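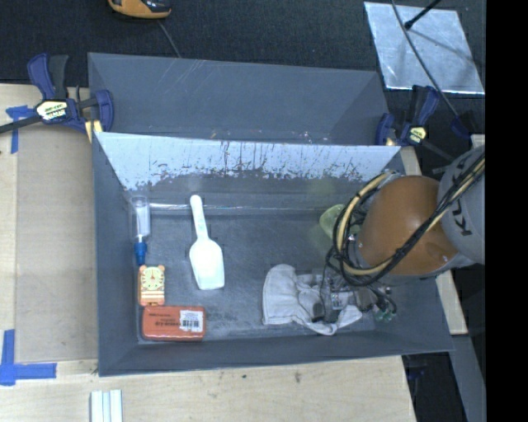
The picking cell at Husdale, with the gripper over a fabric glove. A plastic scoop and other household objects lie in the same bin.

Call for participants: gripper comparison for bin picking, Husdale workshop

The Mitgate project looks for people who want to take part in a comparison of robot grippers at our workshop in Husdale. The sessions take place in August. We have 14 places. Applications are open until Tuesday, June 10, 2025, at midnight.

What we compare

Three grippers will be tested on the same arm and with the same objects. The first is a two-finger gripper with hard tips. The second has the same fingers, but with soft pads made by Cludis. The third is a suction tool which was built in our own workshop by Peadar Buckley. We want to know which of them a new user can learn to work with in a short time, and on which objects each of them fails.

The object set has 80 items. All of them are things that a person can find at home or in a small shop: packages, tools, gloves, bottles. Gloves and other cloth items are in the set because they gave us the most trouble last year. In that first round we recorded 521 grasp attempts, and 438 of them ended with the object in the second bin. Most of the failures were with flat or very soft items. We would like to understand these failures better, and for this we need more hands than our own.

What you will do

Each participant comes for two days. On the first morning you receive a safety introduction from Terence Tunstall, and after that you practice with the hand controller. In the afternoon you begin with the first gripper. You move the arm over the bin, choose the grasp, close the gripper and bring the object to the other bin. After each object you fill in a short form on the screen. On the second day you work with the other two grippers, in an order that is drawn by lot. At the end there is an interview of half an hour.

The work is done sitting, with breaks every hour. The recordings show the bins and the arm. Your face and your voice are not recorded, except in the interview, where we keep only the sound.

Who can apply

You must be 18 years or older and able to use both hands for the controller. You should see well enough, with or without glasses, to read small print on a screen. We accept people with experience in robotics and people without any. Half of the places are kept for the second group, so please do not hesitate if you never touched a robot arm before.

Employees of Cludis cannot take part. Participants from the first round are also excluded this time, and we ask for their understanding.

What we offer

Lunch on both days, travel costs by train or bus against the ticket, and a payment for your time, which is transferred after the second day. If you must stop early, you are paid for the hours you were present. Students can receive a written confirmation of the hours.

How to apply

Write a short email to Florencio Arrieta at the Mitgate office. Please tell us your name, which weeks in August are possible for you, if you are left-handed or right-handed, and if you have worked with a robot before. A CV is not needed. You will get an answer within two weeks after the closing date, also if we cannot offer you a place.

Questions about the grippers or the object set can be sent to Kieran Furnival. He is in the workshop most afternoons and answers emails in the evening.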